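Strebel Two-Finger Gripper Kit for Benchtop Arms
Sold by Hamedport. Part no. 1669 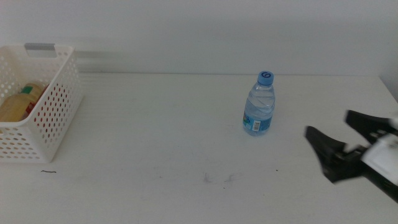
The kit suits light pick-and-place work on a bench: bottles, jars, small packs. It ships with fingers, mounting plate, cable and a printed safe-use sheet.

Before first use
Complete a risk assessment for the whole cell, including the arm, the gripper and whatever it will carry. ISO 10218 is the usual starting point. Keep the signed copy near the controller.

In use
Set arm speed to 200 mm/s or less while teaching positions.
Keep hands off the bench whenever the arm is enabled.
Lift liquids only with the cap on, and mop up spills before restarting.
Check finger bolts every 16 hours of running.

Colour: black fingers, white housing
Warranty: 47 weeks, parts and labour

Replacement fingers are back in stock in September. For a copy of the safe-use sheet, ask Severin Pfister at the service desk.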